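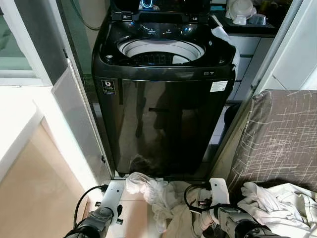 Calvo Supper Room: Frequently Asked Questions

Do I need to book?

Yes for dinner, no for lunch. Dinner tables open for booking at the start of each month for the month after. Lunch is first come, first served from noon until the kitchen runs out of the daily dish, often before 2 p.m.

What kind of food do you serve?

Dinner is a set menu of five small courses, mostly fish and vegetables, with one meat course that can be swapped. The cook is Prasanna Sivakumar, who ran the kitchen at Lolska before opening here. A few dishes from that menu have come along, including the smoked eggplant and the black lentils. The rest changes with what we can buy.

Can you cook for vegetarians and vegans?

Vegetarians, any night. Vegans, please tell us when you book, as two of the sauces start with butter and need to be made separately.

What about allergies?

Put them in the notes field of the booking form. We use nuts, sesame, shellfish and wheat every day in one kitchen, so we can't promise that any dish is free of traces. If your allergy is severe, call us before you book.

How long do we have the table?

Two hours for parties of two, two and a half for anything larger. If you are running late, call. We hold a table for 15 minutes and then offer it to the waiting list.

Do you take large groups?

The main room seats 31, and the biggest single table we can put together there is eight. For larger parties, ask about the back room, which seats 14 and can be closed off. The minimum spend for the back room is $400, including drinks but not including tip. In April it books up early with graduation dinners.

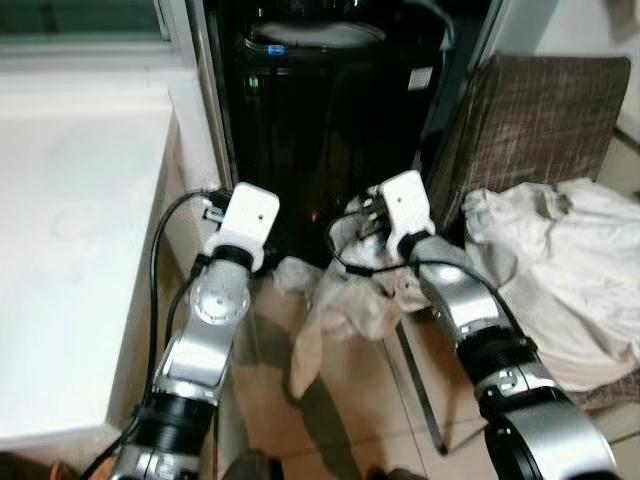

Is there a dress code?

Wear what you like to dinner, in either room. Some guests come straight from work and some dress up for a birthday, and we don't treat them differently. Shoes are required. We aren't a white tablecloth place, and our taste in furniture runs more toward the brown plaid chair next to that black appliance. Bring a sweater if you get cold easily, especially if you are seated near the front door.

Can I bring my own wine?

One bottle per two guests. Corkage is charged per bottle and is listed at the bottom of the drinks menu. We don't allow outside beer or spirits. If you bring something older, let the server know when you sit down so it can be opened in time.

Can I bring a cake?

Yes. There is no fee if you cut it yourselves. We have candles and matches but no room in the refrigerator during dinner service, so a cake with fresh cream is better picked up on the way.

Are children welcome?

At lunch, yes, and there are two high chairs. At dinner we ask that everyone at the table eats the set menu. We don't have a children's version.

Is the restaurant accessible?

The entrance, the main room and one restroom are on street level with no steps. The back room has a single step down. We have a short ramp for it, so mention it when you book and we will put it out before you arrive.

What is your cancellation policy?

Cancel by noon the day before and you pay nothing. After that we charge half the menu price per person to the card on the booking. You can change the number of guests online until the same deadline.

Do you sell gift cards?

Yes, at the counter and by email. They don't expire and can be used for lunch, dinner or the jars of pickles by the register. They can't be used at Ustusska, our sister bakery, which has its own.

How do I reach you?

Email is best. The phone is answered from 10 a.m. to 4 p.m. on days we are open.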